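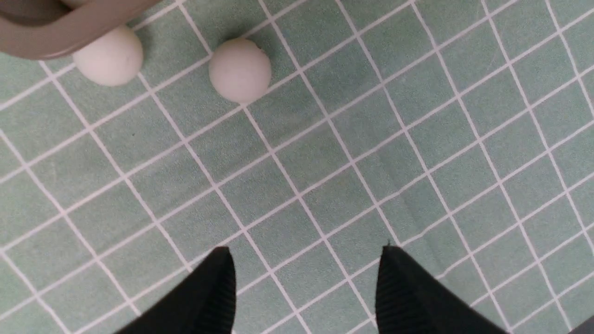

Workroom and benches, start-of-year check, Siston Activity Centre. Carried out 6 January 2026 by Baiba Mockus, with Simin Moradi present for the electrical and storage items. The rooms reopen to groups once the items marked Fix are signed off. Items marked Watch can stay in use and get looked at again in March. The green cutting mat on the sorting bench is the main Watch item: the grid is still crisp and easy to read, but there is what looks like a shallow crease running across a few squares, and the surface has a slightly worn look. Comments are under each item. Add yours below mine with your name, please don't write over what is there.

Key: OK, Watch, Fix, N/A

SECTION A: FLOOR AND ACCESS

A1. Main door opens fully and closes on its own
OK
Closer was adjusted before the break. Closes without slamming.

A2. Walkways clear to both exits
Fix
Folded chairs stacked behind the second exit. Door opens but a wheelchair would not get past. Chairs to go back on the trolley in the hall.
Shahab Rahimi: Moved. Trolley is full so the last few are in the storeroom, left side.

A3. Floor dry, no lifting edges
Watch
Vinyl is lifting at the join near the sink. Taped for now. Tape is the wide grey kind and should be pressed down again after mopping.

A4. Lighting works over every bench
OK
One tube at the window end is slow to start. Comes good after a minute.

SECTION B: BENCHES AND WORK SURFACES

B1. Benches stable, no rocking
OK
Checked with full hand pressure at each corner.

B2. Cutting mats flat, no raised edges or deep cuts
Watch
See the note at the top about the crease. Lines bend slightly where they cross it. Fine for sorting and counting games. Don't use that stretch of the mat as a guide for a knife and ruler. Turn the ruler to a flat part, or use one of the Cetberg mats from the cupboard.
Yaowalak Yensuk: Can we store this one flat from now on? There is room on the bottom shelf under the paper.
Baiba: Yes. Bottom shelf, nothing heavy on top.

B3. No blades, pins or staples left on surfaces
OK
Run a magnet over the bench before each children's group. Found one staple near the guillotine, binned.

B4. Guillotine locked when not in use
Fix
Lock works but the key was in it. Key goes on hook 8 in the office.
Simin Moradi: Key is on the hook. I have put a label on the guillotine saying where to find it.

SECTION C: SMALL EQUIPMENT AND LOOSE ITEMS

C1. Tubs and trays sound, no cracks or sharp rims
OK
Run a finger round the inside and outside of each rim. Anything that catches skin is thrown out. Shallow tubs only on the sorting bench, so that smaller children can reach in.

C2. Balls and other rolling items put back in a tub after use
Watch
A ball on the floor is a fall hazard for our older members. Tub stays on the bench for the whole session and the balls go back in it before anyone gets up for tea. 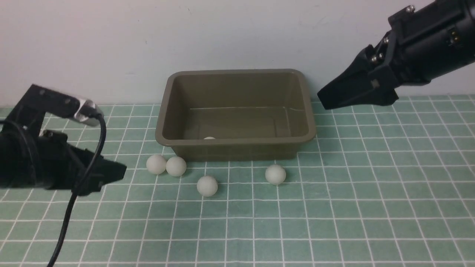
Sorting bench: shallow tub on the gridded mat, one white ball in the tub and the others in front of it.

C3. Balls clean and undamaged
Watch
The white ones have a few small dark specks, and one has a tiny nub or blemish on it. I would not call it damage. Wash the lot in warm soapy water and dry them before the first group. If the specks don't shift, leave them, but pull out anything split or dented.
Sveva Leone: Which soap? The Plasinus spray says surfaces only.
Baiba: Ordinary dish soap.

C4. Items small enough to swallow kept away from under-fives
OK
Bead jars are on the top shelf with lids on. The ball tub is allowed out for the under-fives with an adult at the bench.

C5. Scissors counted in and out
Fix
Block holds 30 pairs and there are 29. Look behind the radiator and in the quilting group's basket before ordering another.
Shahab Rahimi: Not behind the radiator.

SECTION D: ELECTRICAL

D1. Cables tidy, with none across a walkway
OK
Floor walkways only for this item. Anything with a lead on a bench is to be checked by the group leader at set-up.

D2. Test tags in date
Watch
Kettle and glue guns run out in March. Simin to book.

D3. Power boards off the floor and not daisy-chained
OK

SECTION E: FIRST AID AND FIRE

E1. First aid kit stocked
Fix
Short on finger plasters and the eyewash is past its date. Reorder both through Mazandarani, same account as last year.
Yaowalak Yensuk: Ordered. Delivery in 5 working days.

E2. Extinguisher on its bracket, pin in, gauge in the green
OK

E3. Evacuation plan on the wall and correct
Watch
Plan still shows the old storeroom door. The exits are right. Sveva has the drawing file and will print a new one.

STILL OPEN

A3 floor join: quote requested
B2 mat crease: look again in March
C3 wash balls: Sveva
C5 scissors: Shahab to ask the quilters
D2 test tags: Simin
E1 eyewash and plasters: waiting on delivery
E3 evacuation plan: Sveva

Signed copy is in the blue folder behind the office door.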